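Pallow: household word list, readme

Last touched in December. Read this before opening the files, it'll save you an email to me.

What it is
A list of everyday words for things in and about the house, collected in Brultville and the villages up the road as far as Prundolden. Almost 1,000 entries. Started as a notebook for my aunt, who wanted the old words written down before they went. Grew a bit.

What's in the folder
words.csv - the main list, one word per line
variants.csv - other spellings and sayings, linked by entry number
places.txt - short names for the villages
notes.txt - loose stuff, half of it mine, half from letters people sent

Columns in words.csv
entry, word, meaning, village, speaker age band, source, checked (y/n)
Age band is over 60 or under 60, nothing finer. People didn't like being asked.
Source is either "talk" (said to me), "letter" or "book". The book is always the Thammasiri glossary, the small green one. Page numbers are from the second printing. First printing has differnt pages.

How it was collected
Kitchen table chats mostly. I'd ask what people called a thing, then shut up. No prompting with my own word first, except in the first 100 entries, where I did it all the time and didn't know better. Those are marked "early" in notes.txt. Treat with care.
Spelling is by ear. If the speaker had a firm view on the spelling I used theirs.

Known problems
Kitchen words are far too many, shed and garden words far too few. Nobody under 60 from Prundolden at all.
Some meanings are too short. "Cloth" is no help to anyone, will fix.
Entries marked n under checked have had only one speaker. Don't quote them as local usage.
Accents in variants.csv break if you open it in an old spreadsheet programme. Set it to UTF-8 on import.
Two duplicates left in on purpose, same word, unrelated meanings.

Floors and passages
Newest section, still thin. Covers mats, rugs, runners, thresholds, the bit of floor just inside a door. Lots of disagreement over where a mat stops and a carpet starts. In Brultville anything woven is a mat, whatever the size. Further up it's a carpet once it reaches the walls.
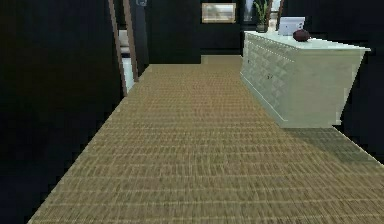

Passage words are a mess too. "Lobby", "through", "the run" and "back way" all turn up for the same narrow bit between rooms, sometimes from one speaker in one chat. I've given each its own entry and linked them in variants.csv. Skirting words to follow, have them on paper.

Changes in version 2
Floors section added
village column tidied, short names only
Took out the swear words, they're in a seperate file, ask
Fixed the sort order, was putting capitals first

Using it
Free for schools, family history, local papers, anything not sold. For anything sold, ask first. Credit as: Pallow word list, Anong Luangrath. Please don't merge it into a bigger list without keeping the village column.

Corrections
Send the entry number, your word, and the village you heard it in. Evenings after 7 are best if you're ringing. Post is fine but slow.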